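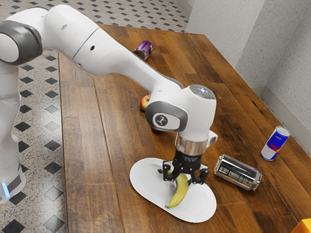 The banana job, in the simulator. Arm over the plate, apple hiding behind it.

Well, it's 14th February and I spent the evening with a banana. Romance is alive and well in our house!

For those who haven't been following along, I signed up back in September for the robotics evening class at Cullwood, mostly to get out from under everyone's feet, and it has slowly eaten all my spare time. The first half was wiring and little wheeled buggies (mine went in circles, I've written about that enough). Since Christmas we've moved on to arms, and most of that is done in simulation, so I can sit at the kitchen table with the laptop and crash things to my heart's content.

Our project is called Meireles, which was my partner's choice. My partner is Clive Fairclough, who some of you will remember from the buggy posts. The task is dead simple to say out loud: get the banana off the plate without touching anything else on the table. There's an apple, a little purple cup, a glass jar sort of thing lying on its side, and a can of Red Bull standing over by the wall. Clive is in charge of how the arm gets there and I'm in charge of the fingers, so when it goes wrong we each know whose fault it is - his, usually.

What I hadn't bargained for is how awkward a banana is. An apple is an apple whichever way you come at it. A banana has a fat bit and a thin bit and a bend, and if you tell the fingers to close on the middle of it, the middle as the computer works it out can end up in the fresh air on the inside of the curve. I lost a whole evening to that one. We're going for the stem end at the moment, one finger either side, and I like the look of it a lot better. You do have to come down very low, though, and then you're worrying about the plate.

Clive wants to grab it further along where it's heavier. We've had words. He has drawn a diagram.

My other job this week was checking what the software makes of the fruit close up, before we change any of the grip settings. I got a bit lost in this part. Someone has gone to real trouble over the peel!

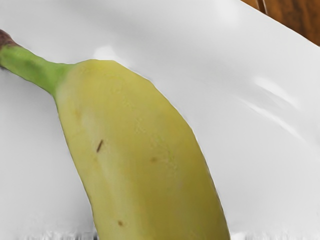
Close-up on the plate. Look at the little brown marks on the skin.

I'd expected a plain yellow tube, and it's got a proper green stem and a ridge down it and everything. The plate is trickier. It's white and shiny, and those streaks of light on the right are the kind of thing that gave our old edge-finding code the vapours, because it would see a nice bright line and decide it was the side of something. I've turned the sensitivity down to 30 from 42 and will see how that goes. (If you know a better way, please put it in the comments, I'm making this up as I go along.) The bottom of the picture has gone all smeary as well, so that's on my list, probably a drawing setting I've fiddled with and forgotten.

Next session we have to show where we've got to in front of the other groups. There are two other teams doing the same table, Rarnis and Vavetti, and the Vavetti lot are annoyingly good. They've been very cagey about their banana. Clive reckons they're going in from the side.

Anyway, the list for the weekend is the smeary bit, a slower approach over the plate, and making peace with Clive about the stem. I also owe my other half a dinner. I'll post the settings file once it's fit to be seen.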